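Workshop tips: sharing a bench with a robot hand

Keep your own fingers out of its fingers. Rule one at Condwood, and the only one with a laminated sign.
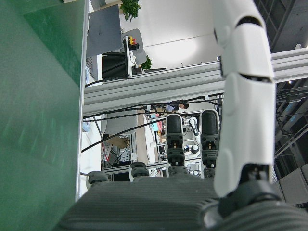 Tie back sleeves, lanyards and long hair before you switch on. Hit the stop button once a week on purpose, so you know it still works. Hugo Renaud tests ours with his elbow.

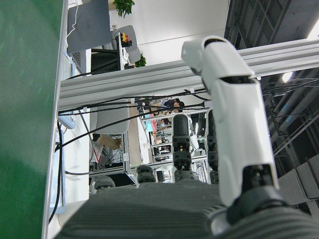

Power down before you touch a cable, even for a second. Wipe fingertip pads with a damp cloth. No solvents, please. We miss the old pads.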